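Skerkumton Zine Scans - README

Hi! This is the readme for the Skerkumton zine scans, a pile of small-press pages I've been scanning at my kitchen table and finally put in folders that make sense. If you downloaded the whole thing and are staring at a lot of file names, start here. If you only came for the one comic about the haunted laundromat, it's in box-b and it's called laundro. You're welcome!

What's in it

2000 page scans from zines made in and near Prilovstead, mostly photocopied, a few risograph, and a handful printed on somebody's dying inkjet (you can watch the cyan run out over the course of one issue, which I love). There are comics, poetry, show reviews, recipes, one very angry guide to the bus system, and a lot of collage. I've been trading zines at tables for years and the boxes under my bed got out of hand, so I asked the people who made them if I could scan them, and most of them said sure.

The scans are sorted into 17 folders, one for each shoebox. I know that isn't how a library would do it. The boxes are roughly in the order I got things, and when I tried re-sorting by title I lost track of which flyers had been tucked inside which zines, so I put it all back. The box letter is the first thing in every file name.

File names

They go box, short title, issue, page. So b_laundro_01_04 is box B, the laundromat comic, issue one, page four. Covers are page 00. If a zine has no issue number I used 01 anyway. If it has no title I made one up from whatever was on the cover and put an x in front, like x_twoducks. If you made x_twoducks, please write to me, I would love to know what it's called and also to tell you it's great.

Foldouts get an f after the page number. Things that were tucked inside (stickers, patterns, a tiny flyer for a basement show) get a t. I didn't scan the backs of stickers.

How I scanned them

Flatbed, color, even for the black and white ones, so you get the paper. Pink copy paper looks like pink copy paper. I didn't straighten anything that was crooked in the original, and plenty of it was crooked in the original - cut and paste layouts drift, and I think the drift is part of the page. I did crop the scanner lid out. I didn't clean up coffee rings, staple shadows, or the gray smear you get from a copier with dirty glass.

The files are PNGs. There's also a folder called small with shrunk JPEGs of everything, if you just want to flip through on your phone.

Two zines were too fragile to press flat, so the inside edges of those pages go dark and curvy. I tried a second pass on both and it came out worse. The riso ones have a pink that no scanner I've met can handle, so please imagine it much louder than it looks on your screen.

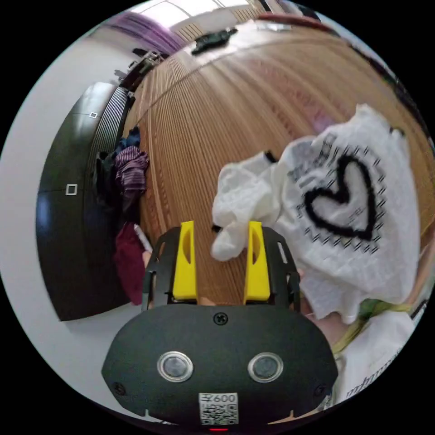 Can I print these out and hand them around?

Depends on the zine. Look it up in permissions.txt, where every title has one of three words next to it: copy, ask, or look. Copy means print as many as you want as long as you don't charge more than the paper costs you. Ask means write to the maker first, and their preferred contact is listed if they gave me one. Look means they're happy to have it here for reading and that's all.

Please take the look ones seriously. A few people made very personal stuff when they were nineteen and were generous to let it be here in any form.

The spreadsheet

index.csv has a row for every zine. The columns are box, short title, full title, maker (as they signed it, so expect a lot of pen names), town, size, how it was printed, page count, and notes. The notes column is me rambling. Sometimes it's useful, like "pages 6 and 7 are swapped in my copy, I left them swapped," and sometimes it's just "the soup recipe in this one is good." It is!

I left the year column out on purpose. Hardly anyone dates a zine, and my guesses were terrible. I had one filed as ancient and the maker wrote back to say she'd finished it the week before she traded it to me.

Sizes are in plain words: quarter, half, full, mini, weird. Mini means the eight-page kind folded from one sheet. Weird covers the round one, the one on a strip of receipt paper, and the matchbook.

Transcripts

I've typed up 40 of the text-heavy zines so far. They're in the transcripts folder as plain text, one file per issue. I kept the spelling as written, including the bus guide, which spells "schedule" four different ways. Where I couldn't read the handwriting I put [??], and where something was crossed out but still readable I left it out, on the theory that the person crossed it out for a reason. Comics get the dialogue only, top to bottom, and I didn't try to say who's talking.

If you feel like typing one up, please do! Pick something from index.csv that says "no" under notes for transcript, tell me which one so we don't double up, and send me the text however you like. I'm especially stuck on the poetry in box K, where the line breaks matter a lot and the handwriting wanders up the margin and around the corner. I've had three goes at it and I keep getting a different poem.

Known problems

Box F is missing its covers. I scanned them, I remember scanning them, and they are not on my drive. The box itself is at a friend's place until September, so those will show up after that.

A few files in box M are upside down in some viewers and fine in others. I've rotated them, saved them, opened them again, and they're upside down. If you know why this happens please put me out of my misery.

The Mekonnen minis (a set of tiny comics about a town by that name, all in ballpoint) are numbered in the order they came out of the envelope, and I'm pretty sure that's wrong. Number five has to come before number three, or else the goat makes no sense.

One zine in box C shows up twice with different covers. It isn't a mistake, the maker did a second cover when she ran out of yellow paper.

Opening the zips

If you don't want to unzip everything, there's a little viewer called Mava in the tools folder. I put it together over a few evenings so I could flip through pages side by side, the way they'd sit in your hands, with the cover on its own and then pairs. Drop a box folder on it and use the arrow keys. It doesn't do foldouts well (they get squashed) and it has no search. It does have a random button, and that's the part I use the most, usually late at night when I should be folding my own stuff.

Things I'd love to see people do

Read them, mostly. Past that, I'd be thrilled if somebody made a sampler, or pulled out all the hand-drawn borders, or figured out how many of these came off the same copier. There's a black speck near the bottom right corner on page after page, across different makers, and I have a theory that it's the copy shop by the bus station.

What I'd rather you didn't do is pull a drawing out of here and put it on a shirt without asking. The person who drew it is very likely still in town and very likely sells shirts.

Taking something down

If you made something in here and you've changed your mind, write to me and it's gone, no explanation needed. Same if I've got your name in the index and you'd like a pen name there, or nothing at all. I check messages every Sunday, sometimes more often if I'm avoiding the dishes.

Version notes

This is version 2. The first one had no index and called every file "scan" plus a number, and I'm sorry to everyone who downloaded it. If you still have that one, toss it and grab this, because the old numbers don't match anything now.

Added this time: boxes N through Q, the permissions list, the small folder, and the viewer. Fixed: the laundromat comic had its last page missing, so if you've been wondering how it ends, go look! Next up is the envelope of postcards, once I decide whether a postcard is a zine. I've asked a few people and got a few different answers, and I'm leaning toward yes if it's stapled to another postcard.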